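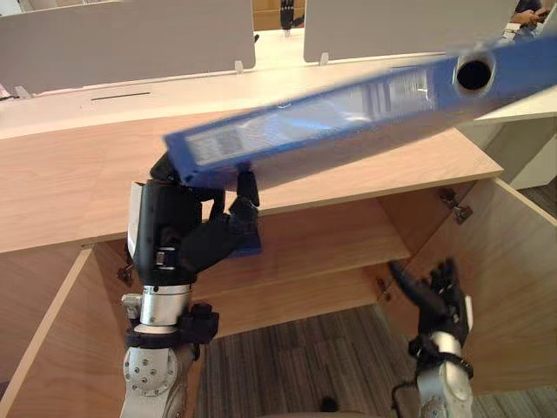

Posted by Pramila Pant in Workshop & Storage | April | 2 comments

I promised in the last post that I'd own up to the cupboard door business, so settle in with a cuppa. It's a long one, and it starts with a fat ring binder landing on its corner from cabinet height, which makes a noise you would not believe in a quiet office.

For anyone new, I look after the workroom at Rondstead, where we teach the Jokach to do the dull filing-and-tidying jobs. It has two arms, two big black hands, and a wooden cabinet with a shelf in it to practise on. I'm not an engineer! I do the furniture, the props, the cables and the swearing. Conall Cullinane does the clever side.

What went wrong was pretty simple. The Jokach had a blue binder in its left hand, held by one end, and was bringing it across to go on the shelf. The far end dipped (they're nose-heavy, full binders, particularly when all the paper's slid down one way), clipped the edge of the cabinet and twisted out of the fingers. Fine, things get dropped. But the arm kept going as though it still had hold of something, and the other hand came in to help and leaned on the open door. The top hinge screws pulled clean out of the side panel. Conall hit the stop, and I was already halfway over there with my hand out to catch the door, which was the stupidest part of the whole morning and entirely my doing.

So, the things I've changed. Plenty of them will suit you even if the only robot in your house is the one that eats socks.

Stop first, then catch. Let it fall. A binder costs a few dollars and a cabinet door not much more. I've put a line of yellow tape on the carpet and I don't cross it until the stop button is in and Conall has called it. I also moved the button from behind the desk partition to the near end, where I can get to it without leaning past anything.

Tame the binders. Ours had 500 sheets in them, which is silly for practice. I took most of the paper out, put a fat rubber band around what was left and snapped the rings shut on it, so the weight stays put when the thing gets tipped. Check that the rings close properly, too – a sprung ring lets the lot slide. If you've got binders that flop over on the shelf at home, the rubber band works a treat there as well.

Put the label where it can be read while you're holding it. I'd been slack about the inserts on the spines and a couple were riding up out of their plastic windows. A dab of glue stick on the back of the card fixes that.

Give the doors somewhere to stop. A cabinet door that's open partway is the worst of both worlds, as it'll swing into whatever you're carrying. Ours now open right out before a run starts, and there's a felt-covered wedge under each one. Take the wedges away when you pack up or you'll kick one into next week (I have).

Fixing the torn-out screws was the satisfying bit. Don't go straight up to a bigger screw, it'll often just split the panel. I drilled the holes clean, glued in short lengths of dowel, left them overnight, trimmed them flush with a chisel and drilled small pilot holes. The old screws went back in and bit beautifully. If you've only got toothpicks and PVA, they'll do for a light door. Heffernan, the hardware place near us, sold me a bag of 33 dowels when I needed four, so I'm set for life.

Mind the loops. There's a cable that runs down beside the right wrist, and with the doors wide open I got worried about it hooking a hinge. Conall tidied what he could on the arm. My share was filing the burrs off the hinge edges and wrapping a bit of cloth tape over the worst one.

As for the hand not noticing it was empty, that's with Paltia, who do our software. For now Conall has the arms set slower when they're near the cabinet, and a person stands by for every single run. We've done 17 since the repair and dropped the binder twice, and both times the arms were stopped well short of the doors. I still flinch!

Comments (2)

Did you glue the dowels with ordinary PVA or the yellow stuff? I've got a pantry door doing the same thing.

Pramila: Ordinary PVA, and wipe the squeeze-out straight away or the stain won't take over it.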